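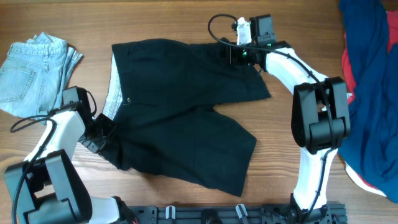

Rinder work table, 148 cm: is it any good for folding?

Score: 3 out of 5

I should say up front that I did not want a folding table. I have a bed. I have folded clothes on that bed for most of my adult life and my shirts have come out fine. But my back started complaining last winter, and Kendra Kowalchuk, who I share a laundry room with, kept insisting that a proper wooden table at hip height would change my life. It has not changed my life. It is a table.

The Rinder comes flat, in one heavy box, with the legs wrapped separately. Marchand sells it as a "garment and craft surface," which made me suspicious right away, as I could not find anything about it that was different from a plain table except the price. The top is wood with a straight grain in a warm brown, lighter and darker stripes running the long way. It does look good. I will give it that without arguing.

Assembly

There are 16 bolts and one small wrench. The wrench is useless and I switched to my own after the first leg. The instructions show the legs going on in an order that leaves you lifting the whole top by yourself halfway through, so ignore them and do it upside down on a rug. It took me most of an evening. Mine wobbled until I went back and tightened everything again a week later, and it has been steady since.

Folding on it

Jeans are where this table earns its money, or some of it. Light-blue denim that has gone soft and pale with wear will slump all over a mattress, and on a hard top you can press it into a tight block with the pocket lying flat. Four pairs stack without leaning. On the bed the same stack falls over when you sit down to do the socks.

Shorts are more of a mixed bag. I have been using a black pair as my test because they are annoying: two wide legs, a pale lining inside the waist that likes to fold out over the edge, and a metal button that always ends up in the way. Laid flat with the waist to the left, you can see what you are doing, which you can't on a patterned comforter. The dark fabric stands out well against the brown. The wrinkles around the crotch seam still need a hand run over them, and no table is going to do that for you, whatever the box says.

What I do now is tuck the lining back in first, bring one leg over the other, and then fold up from the hems. I do it button side down for the last fold so there isn't a lump on top of the pile. I worried about that button on the finish. After two months I have one faint mark, and it could be from my keys.

Slippery things are worse here than on a bed. The surface is smooth, and anything with a silky lining wants to slide off the front edge the second you let go of it. Kelly Camargo puts a cotton towel down on hers and swears by it. I tried that, and it works, but then I am folding on a towel, and I could have put a towel on my old desk for nothing.

Size

148 cm is enough for one item spread out in the middle and a finished pile in the far corner. It is not enough for two people, despite the cheerful photo on the carton. Bath towels fit if you fold them in half first. A fitted sheet is hopeless, though I can't blame the table for that.

Care

The leaflet wants you to oil the top every July with Onau wood oil, sold separately, naturally. I used the oil I already had under the sink and the wood looks the same as it did before. Don't leave damp clothes sitting on it. I left a wet sweater there overnight and got a dull patch that took some rubbing to get out.

Compared with the Arkemness

I borrowed the Arkemness folding table for 17 days before buying this one. It is lighter and it packs away behind a door, which the Rinder will never do. It also bows in the middle when you lean on it, and the white plastic top shows every bit of lint. If you live in a small apartment, get that one and put up with the lint. If the table can stay out all the time, the Rinder is the nicer thing to work at.

Would I buy it again

At full price, no. Mine was marked down because of a scratch on one leg that I have yet to find. At the sale price I am content enough, and my back has been quieter, though I also started going to bed earlier, so I can't tell you which one did it.

Reviewed 21/05/2021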